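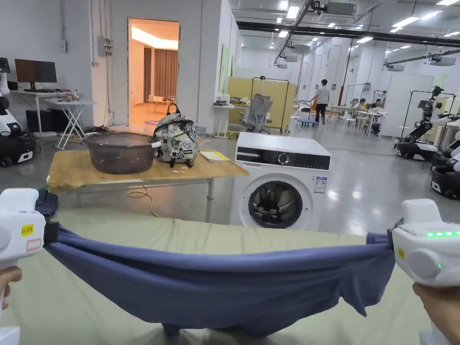
Zuweira Antwi has sold roasted groundnuts outside the Bundalano bus park since February. She buys a sack at dawn, roasts it at home and packs it in paper cones. On a good day she sells 400.

What got people talking is her notebook. Regular customers can eat now and pay at month end, and she writes each one down. I asked how many had failed to pay.

"Only 2," she said, "and one of them is my cousin."

I bought three cones and paid cash.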